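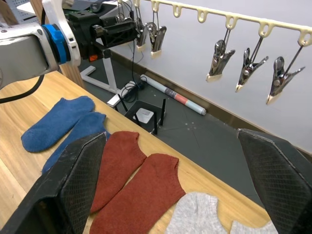 Washing and drying wool socks without shrinking them

Last updated Aug 7, 2020

Wool socks shrink for two separate reasons. The first is relaxation: the yarn was stretched during knitting and returns to its resting length when it gets wet. The second is felting, where the scales on the fibres lock together under heat and rubbing. Relaxation happens once, is small, and can mostly be pulled out by hand. Felting is permanent. The method below is meant to prevent felting.

It applies to untreated wool and to wool blends with up to 20 per cent nylon. Socks marked "superwash" will tolerate more, but the same method does them no harm.

What you need

A basin or a clean sink
Wool detergent without enzymes (I use Ponden liquid; Hader flakes also work but need dissolving first)
A thick bath towel
A line or hanger with clips, placed out of direct sun
A thermometer, if your hot tap is fierce

Step 1. Sort

Separate dark from light for the first three washes. Deep blues and reds give up loose dye for longer than most other colours. Turn each sock inside out. Skin oils and grit collect on the inner face, and the outer face pills less if it is not the one being rubbed. Pick off lint and plant seeds now, as they are harder to remove from wet wool.

Step 2. Soak

Fill the basin with lukewarm water, no higher than 30 degrees. Add the detergent and stir before the socks go in. Press them under until they stop releasing air and leave them for 15 minutes. Do not scrub. If the heel or toe is heavily soiled, squeeze that part between your palms a few times and return it to the water.

A longer soak does not clean better. It does encourage colour to move from one sock to another.

Step 3. Rinse

Drain the basin with the socks held to one side, so that the tap does not run straight onto them. Refill at the same temperature. A sudden change from warm to cold is often blamed for felting - the larger cause is the handling that goes with it, but matching the temperature costs nothing. Two rinses are enough for most detergents. If the second rinse still foams, do a third and use less detergent next time.

Step 4. Remove the water

Lay the socks flat on the towel, roll it up and kneel on the roll. Never wring. A washing machine can be used for this step alone if it has a separate spin setting: put the socks in a mesh bag and spin at 800 rpm or lower. Higher speeds leave set creases across the ankle that are slow to drop out.

Step 5. Shape and hang

Pull each sock gently to length, then to width, and turn it right side out. Clip it by the toe. The cuff holds the elastic, and a clip will leave a mark there and may stretch the ribbing over time.

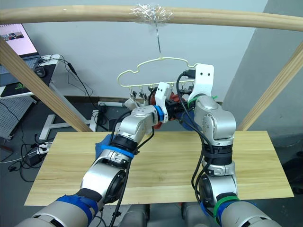 Leave a gap between neighbouring socks so that air can pass. In a room at normal temperature a medium-weight pair dries overnight; a terry-lined walking sock such as the Fimholm takes nearer two days. Radiators and tumble dryers should be avoided, including the "wool" programme on older dryers.

Faults

Stiff when dry: detergent left in the fibre. Rinse again.

Loose cuff: soak in lukewarm water, press, and dry flat with the ribbing pushed together.

Sock too short: if the stitches are still visible, soak and stretch while damp. If the surface has closed over, it has felted and will not recover.

Pilling at the heel: normal in soft yarns. The Zaidi 200 gram sock pills for its first month or so, then slows. Trim with scissors and do not pull.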